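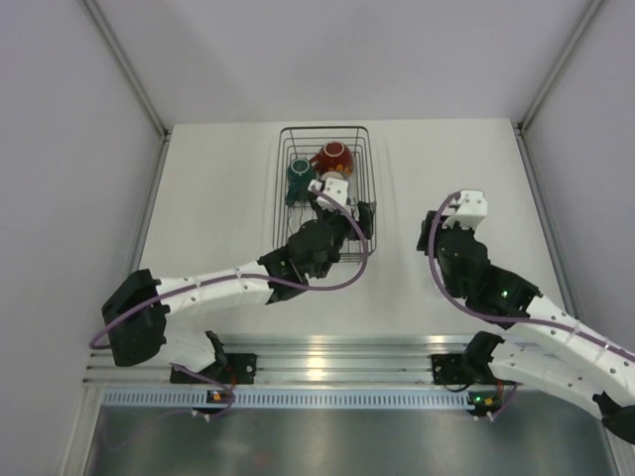 Home | Guides | Dishwashers | Harkia 8 | Support

4.2 Loading the upper rack

1. Pull the rack out to the stop.
2. Place mugs and glasses upside down, tilted so that water drains from the base.
3. Leave a gap between items. Glazed rims can chip if they touch during the wash.
4. Turn the upper spray arm by hand. It must complete a full turn without striking anything.
5. Slide the rack in until both runners click.

Note: To raise the rack for larger plates below, lift it evenly on both sides. Maximum load in the raised position is 4 kg.

CAUTION: Do not wash items with glued handles. Let the rack cool before unloading after the Intensive programme.

If the display shows code 129, see Section 8, Blocked spray arm.

Last updated: September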